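4.2 Running the refrigerator door task

Read 4.1 first. The kitchen is simulated, so a missed grasp costs nothing but time.

1. Load the kitchen and pick the refrigerator task.
2. Drive the base up the aisle until the refrigerator is ahead.
3. Raise both arms and point one gripper at the long door handle.

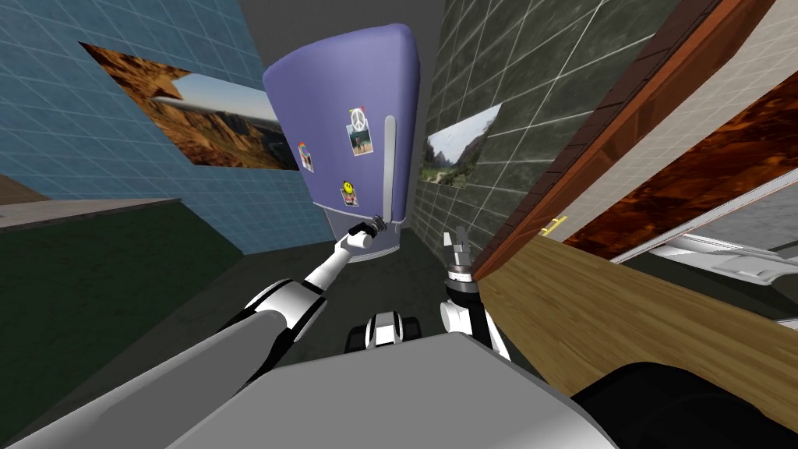
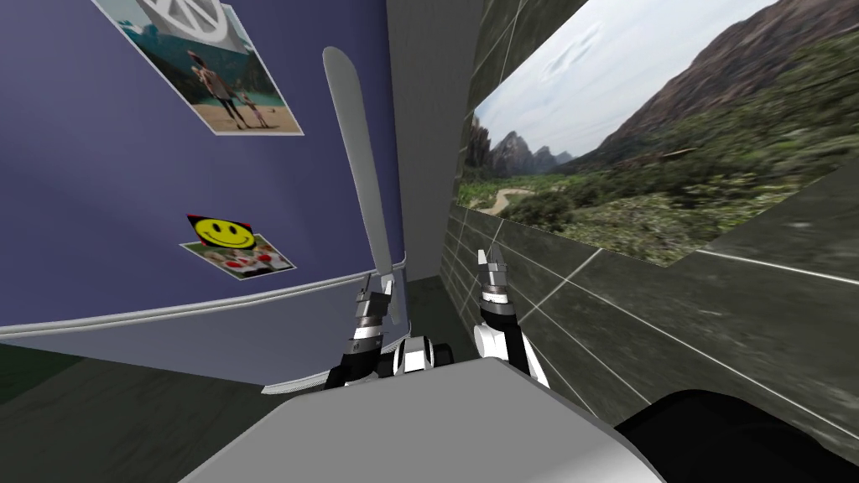
4. Close the fingers on the handle and back the base away slowly. Do not pull with the wrist alone.
5. Log the result and reset. Run at least 30 trials before changing any setting.

NOTE: The magnets and photos on the door are not targets.

CAUTION: Do not treat a good score as a working helper. Our last policy opened the door in 293 of 792 trials — fine for research, too low for anyone's home. Keep it off hardware.

Comments

Yara Darwish: Step 4 fixed my slipping. I was pulling with the wrist.

Covadonga Garrido: Any plans for the dishwasher? I'd trade the fridge for that.

Related
Gruvia: Folding towels, why it is still slow
Cullinane shop-floor bin sorting
4.3 Putting items on a shelf

Trurkside Manuals | Contact | Back to top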